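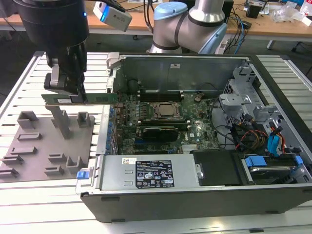
How to plan and shoot a music video for your first single

So you've finished a song, you love it, and you'd like people to have something to look at while they hear it. Lovely! I've helped with a fair number of small videos by now, and I want to walk you through the way I do it, with a few detours along the way (I do tend to wander, so get yourself a coffee).

Step 1: Live with the song for a few days

Play it while you wash up, walk the dog, sit on the bus. Keep a notebook handy and write down any picture that pops into your head, even the silly ones. When we made the video for "Flumerport," the whole thing grew out of one scribbled line about a girl carrying a birthday cake through a parking garage.

Step 2: Write a one-page treatment

A treatment is just the video told as a short story. Say who is in it, where they are, and what changes between the first chorus and the last. If it runs past a page, you probably have too much going on for a song that lasts under 4 minutes. Read it aloud to a friend and notice where they start looking at their phone.

Step 3: Map the song

Type out the lyrics with the time each section begins. Next to each section, write what we'll be seeing. I like to leave the bridge nearly blank at this stage, as that's where the best accidents tend to end up. The "Flumerport" map had 17 shots on it, which felt like hardly any, and we still ran late.

Step 4: Settle the money early

You can make something good for the price of sandwiches and gas. Our biggest one so far, for "Solís," cost $3000, and most of that went on renting a hall and a decent set of lights. Write down every cost you can think of, then put a little aside for the ones you can't. Parking always gets me.

Step 5: Get permission for your locations

Ask in writing, say how many people are coming, and say when you'll be gone. If you're filming on a street or in a park, call the city office well ahead and find out whether you need a permit. We shot "Cernier" in July at an outdoor pool before opening time, and the paperwork took longer than the edit.

Step 6: Prepare the playback

Your singer has to mouth along to the finished track, so bring a speaker loud enough to hear over wind and traffic. Add 2 bars of clicks before the song begins so everyone comes in together. Ask the singer to really sing, too! Throats and shoulders move differently when there's sound coming out, and it looks so much better.

Step 7: Shoot the full performance first

Run the whole song from start to finish, wide, then again closer up. Once you have those, you have a video, and you can relax and enjoy the story shots. Feed people before they ask.

Step 8: Edit, then leave it alone overnight

Line up your performance takes with the track, drop the story shots in over the top, and cut more than feels comfortable. Watch it once with the sound off and once on a phone. The next band on my list is Brisudden, and they want snow, so I'll add a section on filming in the cold once I've thawed out.

Last updated 17 November 2022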